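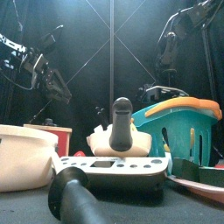
Cell 2, both arms over the gray work surface, gripper open at left.

Tonent bench cell, pre-run safety check
August 2, 2022

I did this one before lunch, so forgive the typing! Comments go with each item.

Arm clearance: OK, with a note. Two arms share one pretty crowded bench (teal toy, pink tray, big cream container), so please run the first pass slow. I like 58 percent, and the Kütt sheet allows up to 70.

Cables: FIX. There's a thin one looping off the upper part of the right arm and another trailing along the left. I want both clipped before anybody starts a long run.

Gripper fingers: OK. I wiggled each one and nothing was loose.

Device on top of the toy: ASK. It's the black rectangular one with the pale gray rim, sitting right under the right arm. If it has to live up there, fine, but put it on the layout sheet!

Front edge: FIX. A black handle points out toward whoever is standing there, and I'd turn it inward (my sleeve has opinions on this).

E-stop: OK. Pressed it twice, arms stopped both times.

Cycle counter: 3,671. Write it in the Curkel log too, I always forget.

Result: hold until the two fixes are done, then re-check cables and front edge only.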